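Sirorley Sorting Shed: progress report to the Jusance Fund

April 6, 2018

14 shares | 3 comments

Dear Heidrun Grabner,

You asked for something shorter than the last report and with fewer appendices. The appendices have gone. I make no promises on the first point, as it has been an eventful winter by the standards of people who mend kettles.

When we wrote to you in December the repair and reuse shed was open two mornings a week and the roof over the back half was, in the surveyor's phrase, "largely present". The roof is now entirely present. It cost more than we said it would, and the overspend came out of the line marked "publicity", so if you have not seen our leaflets that is why. The builders left on good terms and with one of our ladders, which we have since got back.

We have taken in 269 items since the grant began. I would love to tell you they were all noble old sewing machines and sound oak chairs. A great many were toasters. People are oddly ashamed of bringing in a toaster and will talk about anything else for ten minutes before lifting it out of the bag. We mended more than half of what came in, passed a fair number on for parts, and sent the rest to the Vuorinen yard to be broken down for metal. The application said we would mend three quarters. I wrote that figure myself, in a warm room, before I had met the public's vacuum cleaners.

Vuorinen have been patient with us. Our first load went back because we had put the cables in with the steel, and the second because we had put a bread maker in with everything. The third was accepted, and the weighbridge slip is pinned up in the shed next to the fire notice, where it gets more attention than the fire notice does. The money from scrap is small, but it has paid for the solder, the tea and a replacement for the kettle we use ourselves, which had failed and could not be mended by anyone present.
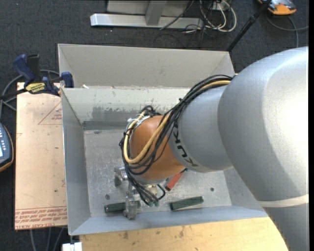 The evening classes have gone better than expected, mostly in the sense that we expected very little. The plan was to run four, with 15 places on each. The first filled up in two days and the second had a waiting list, which we kept on the back of an envelope and then lost. If anyone writes to you to complain that they were promised a place on Lamps and Plugs, they are probably right. The third class, on small motors, was half empty and much the best of them, with room on the bench for everybody's elbows. The fourth has yet to run. Our tutor has moved to the coast and we are looking for another.

On the booking system I have less to boast about. We bought Plerkarer on a year's licence, as agreed with you, and spent most of January trying to persuade it that we close for lunch. It now believes this. It still sends a cheerful reminder to anyone whose item has been scrapped, inviting them to come and collect it, and two people did. We have turned the reminders off and gone back to ringing people up, which takes longer but has caused no scenes.

Money, then. We have spent all of the building grant and a little under half of the running costs. Rent is paid to the end of the summer. The landlord has mentioned an increase, in the tone of a man mentioning the weather, and I have written to ask what he has in mind. The insurance went up by £100 when we admitted to owning a pillar drill. Full accounts are with your office, and the missing receipt for timber has turned up inside the till – please ignore the apologetic note stapled to page two.

One change we would like you to agree. The application set aside money for a van. We have found that most people bring their things on foot, by bus or in a pushchair, and that the few loads for the yard can go in a hired van for a morning. We should like to spend the van money on heating instead. Repairs in February were done in gloves, and there is a limit to what can be done to the inside of a radio in gloves.

We would also welcome a visit. Mornings are best, and the bus stops outside. If you happen to have a toaster that needs looking at, just put it straight on the counter.

With thanks from all of us at the shed

3 comments | Share this report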